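Chapter 3
Floors, Walls and Fitted Storage: Measuring an Interior Before Work Begins

After reading this chapter you should be able to set out a room survey, choose a datum, record the direction of a boarded floor, and prepare a storage schedule that a joiner can price without a second visit.

3.1 The purpose of the survey

A room survey is a written and drawn record of a room as it stands. It is made before any design is agreed, and it is used by people who may never enter the building. The decorator takes wall areas from it, the flooring contractor takes board lengths and waste, and the joiner takes the clear widths between walls. An error in the survey is therefore repeated in every order that follows.

Surveys fail in two ways. The first is a wrong dimension. The second, more common in small domestic work, is a missing one: the surveyor has measured the length and width of the room but has left out the depth of the skirting, the swing of the door or the height of the sill. In the Zeltley terrace, used as a worked case in this chapter and the next, the first survey gave no diagonals. The rear room was drawn as a rectangle when one corner was well out of square, and the floor had to be set out again.

3.2 Datum and order of working

Choose one fixed point and take all heights from it. The underside of a door head is suitable. The finished floor is not, as it is often the part of the room that will be changed. Mark the datum in pencil on each wall and note it on the drawing.

Work clockwise from the door. Take running dimensions along each wall, then both diagonals, then heights. A difference between the diagonals shows that the plan is not a true rectangle. Equal diagonals alone do not prove that it is one, and the opposite walls must be compared as well.

3.3 Boarded floors

The direction of the boards must be shown on the plan by an arrow. Direction affects the appearance of the room, the position of the joints and the quantity of waste. Narrow boards give many seams, and where the seams are darker than the face of the board the eye follows them readily. A dark wall colour makes this stronger, and the junction of floor and wall will then be the most noticeable line in the room.
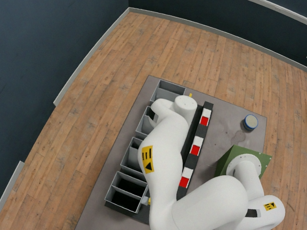

Fig. 3.1 Narrow boards with darker seams, against dark slate-blue walls.

Record knots, weathered areas and stains as found. Do not describe them as defects. Whether a mark is to be kept, filled or sanded out is a matter for the specification, and the survey should not decide it in advance.

In the Zeltley rear room the shortest wall measured 984 mm, between the chimney breast and the return. Boards laid parallel to this wall would have needed a cut at every course. Boards laid across it needed one. The client had asked for the former on grounds of looks, and the cost of each was set out side by side before a choice was made. The estimate is reproduced in the appendix.

3.4 Wall colour and recorded area

Wall areas are given gross, with openings listed beneath. Where two adjoining walls are to be painted a similar dark colour, the corner between them should be checked for plumb, and the result entered on the elevation. Dark paint with a slight sheen shows poor filling under side light – flat paint hides more of it but marks easily.

3.5 Fitted and open storage

Storage is scheduled by compartment. For each one give the clear width, clear depth and clear height, measured inside the finished faces. The thickness of any divider is entered on its own line. Leaving it out is the usual cause of a unit that will not fit its opening, as the makers of the Drarska range state in their fitting notes.
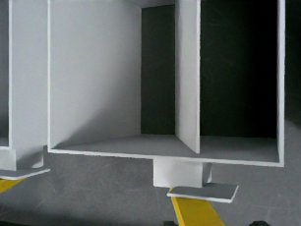

Fig. 3.2 White open bin with a single upright divider and two compartments, the left one wider.

A divider need not be central. Unequal compartments are often more useful than equal ones, as long items go in the wider side and small items do not become lost in it. On the schedule, number the compartments from left to right as seen from the open side, and state which side that is.

Pale interior faces are commonly specified for deep units. They do not remove shadow, and the back of a deep compartment will still be darker than the front, but contents are easier to find.

3.6 Tolerances

Allow 12 mm overall between a fitted unit and the walls on either side of it, to be closed with a scribed fillet. Allow 3 mm at each divider where loose shelves are to be inserted. These figures apply to plastered walls in fair condition.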